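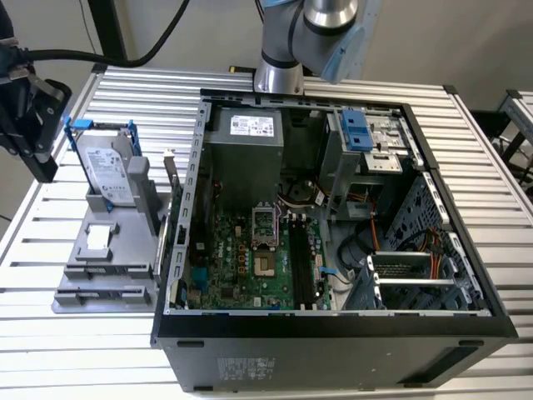 Como desmontar um computador de secretária antigo para aproveitar as peças

Um computador que já não serve para trabalhar pode ainda dar um disco, uma fonte de alimentação, memória e uma placa-mãe em condições de ser vendida ou guardada. O trabalho demora menos de uma hora na primeira vez. As instruções valem para a maior parte das caixas de escritório, incluindo as da Dell, que costumam ter o disco montado numa gaveta de plástico colorido e abrem quase sem ferramentas.

O que é preciso

Chave Phillips n.º 1 e n.º 2
Pulseira antiestática
Álcool isopropílico e panos que não larguem pelo
Sacos antiestáticos, um por peça
Caixinhas ou copos para os parafusos
Etiquetas e caneta de feltro

Nós usamos os sacos Flomus de tamanho médio, que levam um disco de 3,5 polegadas com folga, e os panos Cutton. Qualquer marca equivalente serve.

Antes de abrir

Copie os dados que quer guardar. Desligue o computador, tire o cabo da tomada e carregue no botão de ligar durante 13 segundos para descarregar o que resta nos condensadores da placa. Não abra a fonte de alimentação em caso nenhum – lá dentro a carga pode manter-se muito tempo depois de desligada.

Deite a caixa de lado numa superfície firme, com a tampa lateral virada para cima. Deixe espaço livre à volta para pousar as peças.

Passo 1. Retirar a tampa

Puxe o fecho ou desaperte os parafusos da traseira. A tampa desliza um pouco para trás e depois levanta. Se prender, veja se há um cadeado ou um trinco de segurança antes de fazer força. Tire uma fotografia do interior com os cabos ainda ligados.

Passo 2. Tirar o disco

Desligue primeiro o cabo de dados e depois o de alimentação, puxando pela ficha e nunca pelo fio. Nas gavetas de plástico, aperte as duas patilhas laterais e puxe o conjunto para fora. O disco da foto está ainda na gaveta azul, encaixado ao alto num suporte com ranhuras. Um suporte deste género é cómodo quando há vários discos à espera, mas também pode pousar o disco deitado sobre um pano.

Para separar o disco da gaveta, afaste ligeiramente uma das calhas até os pinos saírem dos furos. Anote o modelo e a capacidade que vêm na etiqueta do disco e guarde-o no saco.

Passo 3. Tirar a memória

Abra as patilhas das ranhuras. O módulo sobe sozinho alguns milímetros. Segure-o pelas pontas, sem tocar nos contactos dourados. Guarde os módulos aos pares, se estiverem aos pares.

Passo 4. Tirar o dissipador e o processador

Desaperte os parafusos do dissipador em cruz, uma volta de cada vez. Se estiver colado pela pasta térmica, rode-o com cuidado para um lado e para o outro até ceder. Desligue a ficha da ventoinha.

Limpe a pasta com álcool. Baixe e afaste a alavanca do socket, levante a moldura metálica e retire o processador a direito. Em muitas placas os pinos estão no próprio socket e dobram com facilidade, portanto não passe o pano por cima. Se tiver a tampa de plástico original do socket, volte a pô-la. Sem ela, a placa não deve ir para uma gaveta com outras peças.

Passo 5. Tirar a fonte

Desligue a ficha grande da placa-mãe, a ficha auxiliar do processador e as restantes. Retire os parafusos da traseira, amparando a fonte com a outra mão. Em alguns modelos há ainda uma patilha no fundo da caixa que é preciso carregar. Confirme a potência na etiqueta e copie-a para a ficha da peça.

Passo 6. Tirar a placa-mãe

Desligue os fios do painel frontal e os cabos que restem. Desaperte todos os parafusos, incluindo os que ficam escondidos junto às ranhuras de memória. Levante a placa pelas bordas e desloque-a para o lado contrário às portas traseiras. Se não sair, falta um parafuso.

Guardar e etiquetar

Escreva em cada saco o modelo do computador, a peça e o mês em que foi retirada. No armazém da Salgado cada peça leva também um número. A placa 159, por exemplo, foi guardada em abril sem processador nem memória, e está assim indicado no saco.

Os discos que vão sair de casa devem ser apagados por completo, e formatar depressa não chega. Os avariados seguem com a caixa vazia e os cabos para um ponto de recolha de equipamento elétrico. Quem tem conta na Vitel pode marcar a recolha pela página de cliente.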